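Planning a small bench for handheld grippers: what to buy first
Huw Nicholas, 29/11/2023

We set up a table for recording hand work with a pair of handheld grippers in May, in the back office at Jircombe. The whole lot, leaving out the grippers and the computer, came to £623. I would spend it differently now, so these are the tips I'd give anyone planning the same.

Start with the table. A square one that you can reach across without leaning is enough for small tool jobs such as picking up a screwdriver and laying it in a tray. We priced a proper workbench from Galten and it would have swallowed most of the budget. A second-hand dining table cost £80 and has been fine. Check that it doesn't rock before you pay for it.

Put a cloth on it. Metal tools skid on a bare varnished top, and a cloth also stops the clatter. Buy two the same so one can be in the wash. Clip it at the corners underneath or it creeps towards you through the day.

Trays are cheap, so get several at once. A dark one with low sides is easiest to work with. Avoid deep boxes, as the fingers of the gripper are fat compared with your own and you end up fighting the rim.
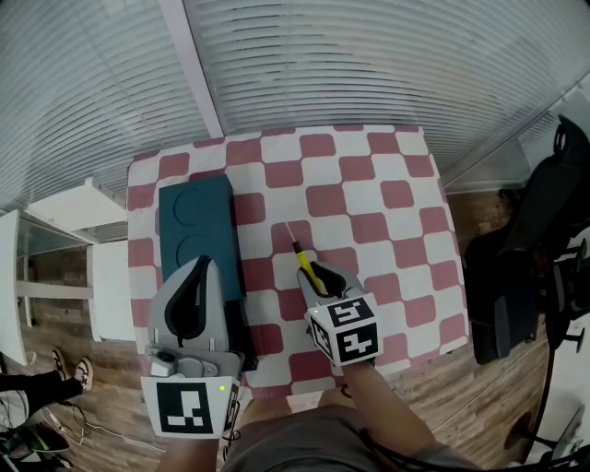 Tools need a bit more thought. Handles with a bright colour are easy to find again when you are tidying up, and a thin shaft is harder to grip than a handle, so have some of both if you want a fair mix of practice. Don't buy a full set. We bought a 16-piece one from Yorath and most of it is still in its case.

Allow for finger pads. They are soft and they wear, and I had put nothing down for them. Order 3 spare pairs with the grippers and keep them in a labelled bag. Postage on a single pair was nearly as much as the pair.

Cables are the other thing people leave off the list. Measure from the computer to the wrist with your arm stretched right out, then add slack for standing up. Hook and loop ties are better than plastic ones, which have to be cut each time you move anything. Keep the run to one side of your chair and off the part of the floor where people walk.

Blinds are worth having if the table is by a window. Low sun across the table spoils a morning's recording. Ours were there already, but a Drulo quote for the next room along was more than the table and chair together.

Last, leave a fifth of the money unspent for the first month. You won't know what annoys you until you have done a few long sessions.

Comments (3)

Petra: What did you use for the corner clips? The tablecloth ones from the market ping off ours.

Huw Nicholas: Small spring clamps from the hardware shop. They want a tabletop with a bit of overhang.

Midge70: Second the advice on spare pads. We lost two days waiting for some.

Contact | Copyright Huw Nicholas | Back to top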